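Counter Props: Toaster, Cups, Bowls, Pan
Item notes, release 3

Summary

Holomeck Counter Props documents a small set of breakfast items laid out on a countertop. The notes cover what belongs to the set, how the row is arranged at the start, how items are named in the task text, and how the set is put away. They were written at the Brukgate room and are kept with the Kramer item list. Anyone rebuilding the layout elsewhere should read the section on placement first.

Contents

The core set has a toaster with one slice of bread, light blue cups, a pale green bowl, a pale pink bowl and a dark blue pan. Plates are handled as extras and are listed separately. Names in the task text are lower case, color first: "light blue cup", "pale pink bowl". "Mint" and "pale green" refer to the same bowl. Release 1 used both terms and was never corrected.

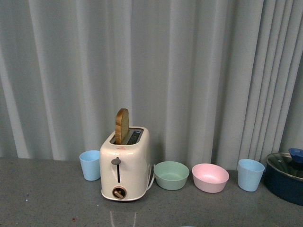

Row at the back of the counter, bread in the left slot.

Placement

Set the row along the back of the counter, parallel to the curtain. The toaster goes in toward the left, followed by the green bowl, then the pink bowl. The lever side faces the front edge. Leave enough room between items to lift each one straight up without touching its neighbor. Exact spacing is not recorded and varies between layouts.

The front of the counter is the work area. Items moved forward during a task go back to the row before the next one starts.

The curtain should hang free of the items. Folds may be spread or bunched, and no attempt is made to match them between layouts. 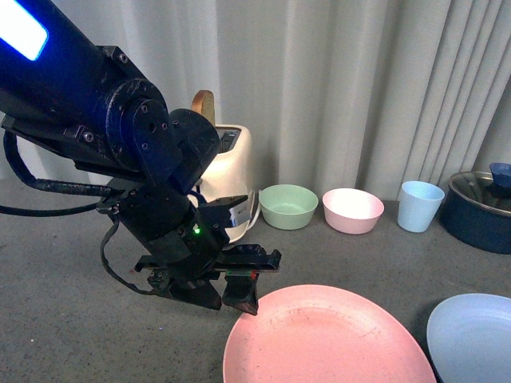 Bread

The slice stands upright in the slot with its crust edge up. It should show well above the top of the toaster. A slice that has slipped down is recorded as "bread low", and one lying on the counter as "bread out". The toaster is not used for heating. Its lever and dial keep their positions unless the task text names them.

Bread crumb color and crust color are not used as labels.

Cups, bowls and pan

Cups stand rim up. A cup may be partly behind the toaster and still counts as present if any of it can be seen. Bowls are not stacked in the starting layout.

The pan is listed as "pan" throughout, with or without its lid. The lid is a separate item, "glass lid", and is recorded as "on" or "off". Its knob has no entry of its own.
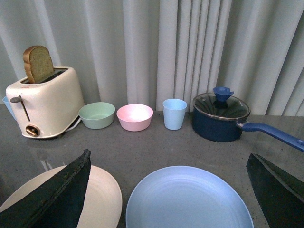
Bolasitz wrote that "pan" was a poor choice for a vessel with a lid and asked for "pot" in the next release. The request is open. Changing the term affects all task text from release 2 onward, so both words will be accepted when searching and "pan" remains the written form.

Extras

A pink plate may be added to the counter. It is stored apart from the core set and is written as "pink plate", never "plate" alone. Extras have no fixed place in the row and can be set to one side of the work area.

Small specks on the counter are left as they are and are not labeled. Larger crumbs are wiped off between layouts with a dry cloth.
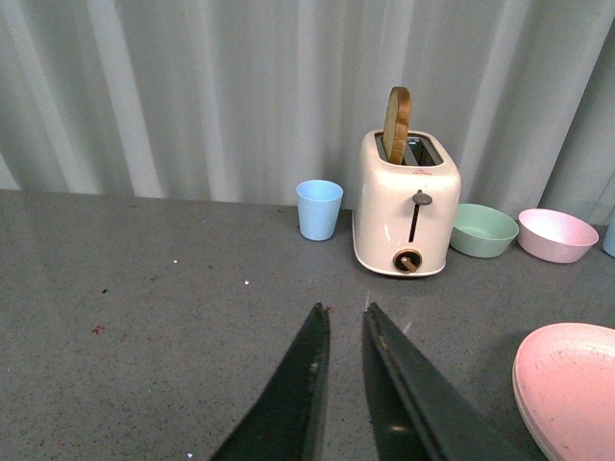

One reader asked whether the bowls could swap places, as the text in release 2 gave no order. They can, provided the change is entered in the layout field. The default remains green next to the toaster, pink after it.

Storage

The core set fits in one lidded box. Bowls nest for storage, with the cups beside them and the bread in a paper sleeve. The glass lid is wrapped separately. Check the box against the item list at 6 before the room closes.

Known gaps

Item weights are missing. Outer dimensions are given for the bowls only. The toaster dial position was not recorded in release 1.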